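Sorting arms back on at Clirnside after gripper fault

A pair of robot arms at the Clirnside workshop of Sezer, the firm that packs stationery and small gift items for mail order, is running again after a fault that left one of them closing its gripper when it had been told to open. The stoppage lasted 9 days. Sezer had told customers to expect 3.

Nobody was hurt, the company says, and it puts the trouble down to "a communication error at the wrist". That is a tidy phrase for something that happened 4 times in December before anyone switched the bench off. On the first three occasions staff restarted the arms and carried on, according to a notice pinned up for the afternoon shift. On the fourth, a worker had a hand inside the enclosure to pick out a jammed pen. The gripper shut on the barrel of the pen, close to the worker's fingers, and the stop button was pressed.

Why a hand could be in there at all with the motors live is a question Sezer has not properly answered. Its statement says the arms are "light-duty and low-force" and that the bench was "in a reduced speed mode at the time". It does not say who checked the speed, or whether reduced speed makes any difference to how hard a gripper closes. We asked both questions and were sent the same statement again.

Pretano, which fitted the control software, says its own logs show the open command leaving the computer every time. Sezer says the logs show no such thing for the last of the four. Both firms have the same file. Neither would let us see it.

The repair, as described to us, was a new cable and a software update, done on the same morning. Doing both together may get the bench going sooner, but it leaves no way of knowing which of them was needed.

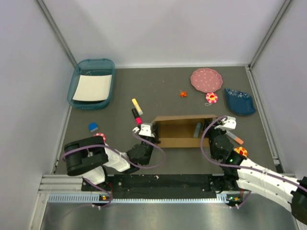 Work has restarted with the simplest job on the list, putting marker pens into open cardboard boxes, and the plan is to bring back the fiddlier items later. Sezer says staff must now cut the power before reaching in. The rule is on a printed card. There is still no switch that would do it for them, though one has been "looked at".

A second bench of the same type is due to go into the firm's Clorkau site. Sezer says the date has not moved. Asked whether the new bench would have the same wrist parts, a spokesperson said the specification was being finalised - the answer we were also given before the Clirnside bench went in.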